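96 percent, with an asterisk

I finally sat down with the Kitik write-up, the one that's been passed around since July. The claim is that a cheap printed arm, taught by somebody steering a second arm by hand, can learn a tabletop sorting job from 33 demonstrations. Success rate: 96 percent.

I've seen a lot of numbers like that. They tend to shrink once you move the table.

So a couple of us at Lindeo tried the recipe ourselves, with plain containers, a carrot and a bottle. The parts list is cheap and the instructions are decent, I'll give them that. Recording is dull work. One person drives, one minds the computer, and you go again.

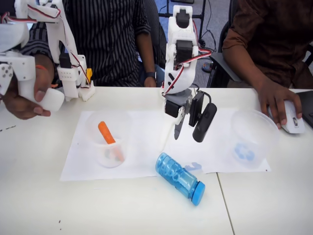 Carrot-shaped object in the cup, bottle still on the table.

My trouble is with the paper sheets under the containers. The write-up uses them too, and mentions them once, in an appendix. They tell you where to put everything back — fine, that's tidy — but the camera on the gripper looks down at the table, so the policy may be learning the paper as much as the objects. We ran 14 trials with the sheets and then 14 without. I'm not posting our scores until we've done it with a second operator, but the gap was big enough that I'd want to see it in their table.

The authors also dropped 2 demonstrations as "unclean" and never say what that means. I've written to ask. No answer yet.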